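Since July we have been getting the small electrical goods at Jurholm in order, and I'm happy to say the Wunora grant has gone a long way. We have listed 628 items, with over 30 still waiting for a shelf. Power strips are getting their turn on the white board now. 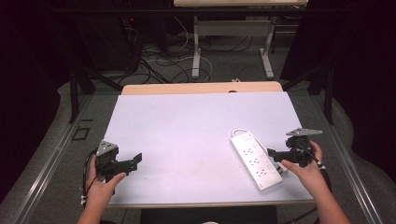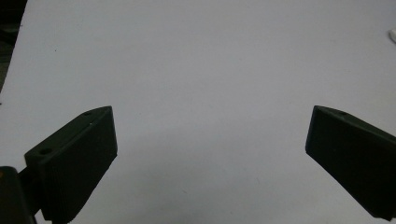
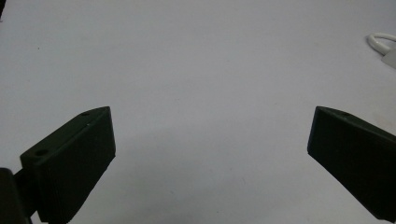

Cords are the slow part, as ever – every one gets coiled and tied before it goes in a bin. The Mendes bins came in 2 sizes and we'd dearly love more of the small ones. Wustel has quoted us for 33, and I'll send that along with the next budget sheet.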